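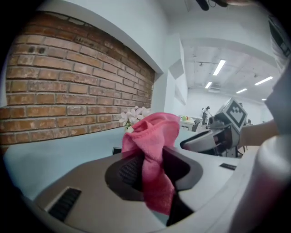
Photo: Flultau Student Project Archive

Cleaning Cloths and Streaking on Painted Walls
Project Report, Domestic Science Option
Submitted 2019-07-22

1. Purpose

The purpose of this project was to compare two methods of washing painted interior walls and to record which left fewer streaks after drying. The work was carried out in the Erurari study rooms under the rules for second-year projects. Exposed brick was excluded from the test, as the surface is too uneven to be judged by eye.

2. Materials

The cloths were microfiber, bought at Meijer and washed once before use without fabric softener. The soap was Trovimis, a mild liquid soap, mixed with tap water according to the label. The same mixture was used throughout.

3. Method

A section of wall was marked with painter's tape and divided into 36 squares. Half of the squares were washed with a damp cloth and left to dry in the air. The other half were washed in the same way and then wiped with a dry cloth. Each square was inspected after 30 minutes under a desk lamp held to one side. Streaks were graded as none, light, or heavy. Two students graded every square separately, and differences were settled by a second look.

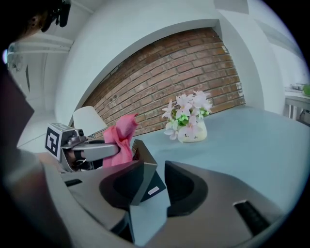 4. Results

Squares wiped dry were graded "none" more often than squares left to dry in the air. Heavy streaks were found only in the air-dried group, mainly along the lower row, where water had run down from the squares above. Two squares were left out of the results after the tape lifted some of the paint.

5. Limits of the Work

Only one type of paint was tested. The lower row should have been washed first, and this change will be made when the test is repeated in October.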